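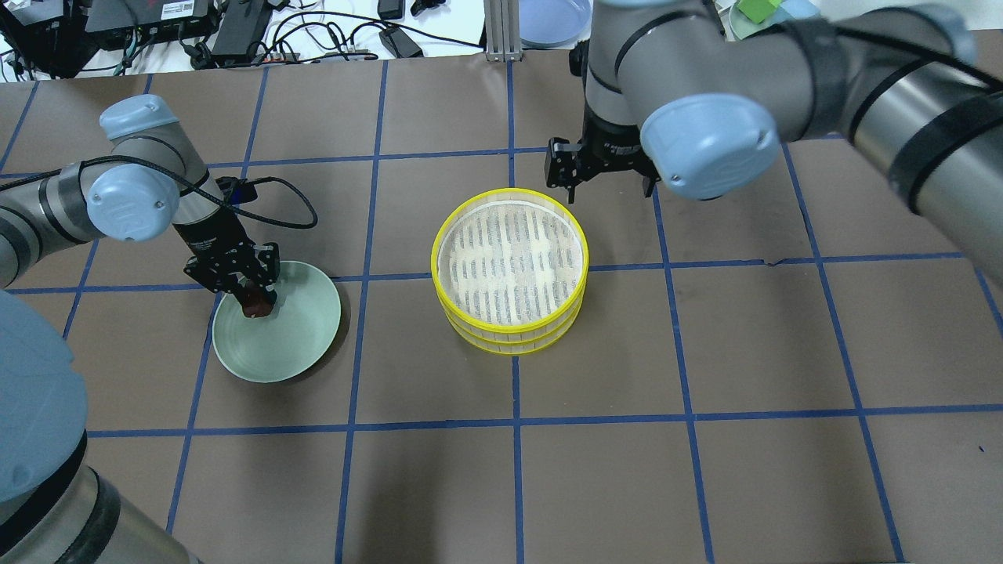 A two-tier steamer basket and a pale green bowl.

The Free Lunch Has a Price

Shared meals are supposed to fix the modern workplace. A month of eating them left our writer with doubts.

The sign over the kitchen counter at Workden's Flulcombe building says "Eat Together, Grow Together," in letters big enough to read from the parking lot. Lunch is at noon. It is included in the membership, which means you have paid for it whether you eat it or not, and at ten past twelve on my first visit 8 people were eating it. I was one of them. Two had headphones in.

I should admit my bias. I like lunch, and I have always eaten it alone with a newspaper when I could get away with it. So when a company tells me that a steamed dumpling and a long table will make me less lonely, better at my job and more likely to stay in it, I want to know how it knows.

Workden says it knows from its members. The brochure talks about "connection scores" that go up after joining. When I asked how the scores were put together, I was sent a shorter brochure. Later, after two more emails, a spokesperson explained that members are invited to fill out a survey on their phones in the dining area, during lunch. The people who skip lunch don't get asked. You can see how a number might go up that way.

None of this began with Workden, of course. Factories had canteens long before anyone thought to call them a culture, and the reasons were plain enough. Workers who ate on site were back at their machines sooner. Some of those canteens were very good. Older people in Biltby still talk about the one at the carpet mill, where the soup was hot and the pie came with real gravy, and where, as far as I can tell, people mostly sat with the same friends for years and complained about the foremen. It did bring people together. It also had a bell.

The new version has no bell, and it has better vegetables. Fried food is out and steamed food is in, because steaming looks clean and lets everyone feel they have made a choice. There are little baskets, small plates, a lot of things in ones and twos. I found the portions mean. A man who designs kitchen cabinets told me he ate the lunch and then drove to get another lunch.

Is it healthier? Steaming keeps more of some vitamins in a vegetable than boiling does, and it doesn't add fat. Fine. But then the dumplings come with a salty sauce, and there is a tray of something sweet at three o'clock to get everybody through to five. I would be careful about drawing a line from the cooking method to the state of anyone's heart.
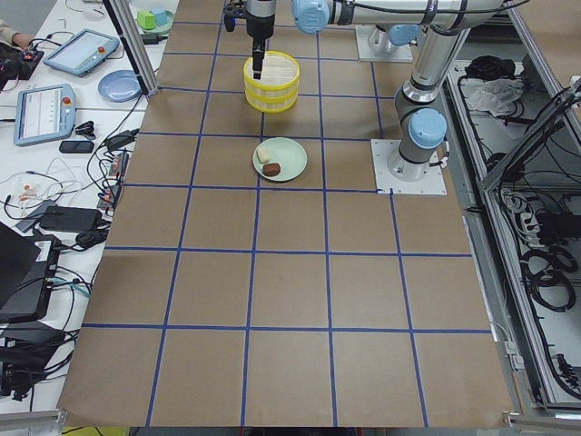
The stronger claim is the social one, and it deserves a fair hearing. Bohdana Tkachenko spent several years studying how people behave in office dining rooms before she went into teaching, and she is less sour on the subject than I am. "People who eat together do tend to know each other better," she told me. "The trouble is that people who know each other better also tend to eat together. A lot of companies see the second thing and pay for the first."

She thinks a shared table can help newcomers if someone takes the trouble to sit with them. She has seen it work well in small places. She has also seen a room of 600 seats where new hires carried their trays back to their desks for weeks, since walking across that floor with nowhere to go was worse than being hungry.

What she would like, and what she says she was never once able to get, is a company willing to offer the lunch in one building and simply give people the money in another, then compare the two a year later. "They always asked me what would happen if the money won," she said.

I put the same idea to Workden. The reply thanked me for my interest in food.

The nearest thing I found to that test was an accident. In February the kitchen at the company's smallest site, in Lie, closed for repairs, and members were handed vouchers for the cafes on the main street. I went out there expecting grumbling. There was some, mainly about parking. But the bakery had set two tables end to end, and at half past twelve there were 10 people squeezed around them, arguing about a planning application and stealing each other's chips. One of them was the woman who runs the hardware store next door, and she has nothing to do with Workden at all.

It proves nothing. A closed kitchen is a novelty, and people are often in a good mood when the routine breaks. By the time I went back, the repairs were finished and the vouchers had stopped. At the long table there were 8 lunches on the counter, still covered, and a card with a code to scan if you wanted to rate the experience. I had a sandwich in the car.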